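**To:** mosska-ferments list
**From:** Ilze Ots
**Re: [mosska] miso gone dark on top, is it ruined?**

Gertraud Kälin wrote:

> Hello all, first miso here, started in June from the Chiba recipe that went round. I used 761 g of dried soya beans, which was the whole bag, and followed the salt on the sheet. I lifted the lid this morning and the top is a good deal darker than the sides, with a puddle of brown liquid in one corner. It smells fine, a bit like beer. Do I throw it out? Also my husband wants to know if it can live somewhere other than the airing cupboard.
>
> Gertraud

Hello Gertraud, and welcome!

Please don't throw it out! The brown puddle is tamari and you should be pleased with it. Spoon a bit off for your supper if you like, or just stir it back in (I do a bit of both). The dark top is where the air gets at it. Mine goes the colour of old boots every time and I scrape off a thin layer and carry on. If you ever see pink or orange fuzz, or it smells of nail varnish, write again before you eat any.

As for the airing cupboard, I'm with your husband. I kept my first tub next to the boiler and it raced along and came out bitter. Under the stairs is much better. Yae Oshima has hers in the garage all year, lid weighted down with a bag of salt, and it's the best I've tasted from anyone on here, so a bit of cold clearly does no harm. It'll slow right down in winter and you mustn't fret about that.

Do you know how much salt went in, by the way? The sheet had two versions, and Katsuhiko Miyazaki corrected the first one a while back (thank you Katsuhiko, I'd already made a batch with it). If yours is the old one it'll be ready sooner but won't keep as long, so I'd start eating at 9 months and put the rest in the fridge.

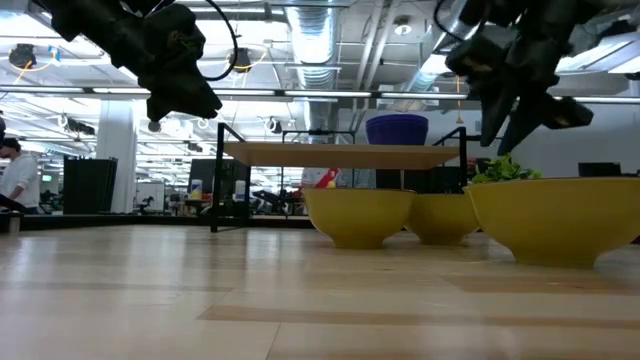
When you do open it, try it raw first, on cucumber, before you go making soup. I was so keen to cook with mine that I boiled the life out of the first jar! Now I let the broth down through a sieve with the miso in it, right at the end, with the gas off. Misaki Takagi told me that years ago and I ignored her for far too long.

Oh, and the barley koji from Prokport is back in. I've ordered 2 bags and can split one if anybody near me wants half, just reply off list.

Let us know how it tastes!

Ilze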